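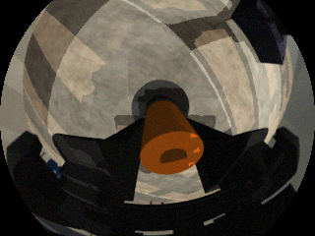

**gavon_tess**

I've finally found a napkin ring pattern I love and I can't stop making them! It's from Adaeze Ugwu's table linen booklet, the one Wistomora put out in October, and it suits leftover cloth beautifully. Mine are short tubes stitched over card, and I've gone for a really strong orange all the way through, same as the little cylinder up top with the hollow in its end — it looks wonderful against plain grey napkins. 350 g card holds its shape best. Anything thinner goes oval the minute you push a napkin in.

Teresa Ó Gríofa (Gavoncombe sewing circle)

---

**hemline193**

Lovely colour! I'd argue about the card though. It's fine until somebody spills gravy, and then you've got porridge inside a nice bit of cotton. I use strips cut from old ice cream tubs. They wash at 30 and come out the same shape they went in.

---

**mousavi_k**

> I use strips cut from old ice cream tubs

Doesn't the plastic show at the join? I tried it with thin linen and had a ridge right down the side.

---

**hemline193**

Overlap it by 2 cm and sand the edge a bit. With linen I put a layer of wadding over the top as well. Bit fatter, but I like them fat.

---

**gavon_tess**

Ooh, wadding! Hadn't thought of that. I'm still on team card for Christmas ones (they only come out for a week and I never wash them) but I'll try the tub trick for everyday.

---

**sosia_stitches**

Neither for me, sorry. Heavy interfacing, two layers, ironed together before you roll it. Stays soft, washes well, and you can sew straight through it instead of fighting with a thimble. I did five in an evening for my sister and my fingers survived.

Tess, does the booklet give a size for the big dinner napkins? Mine keep sliding out.

---

**gavon_tess**

It does, page 5! She takes the strip down by a centimetre for thin fabric and leaves it alone for thick. I'd pin one round your napkin first and see how it grips.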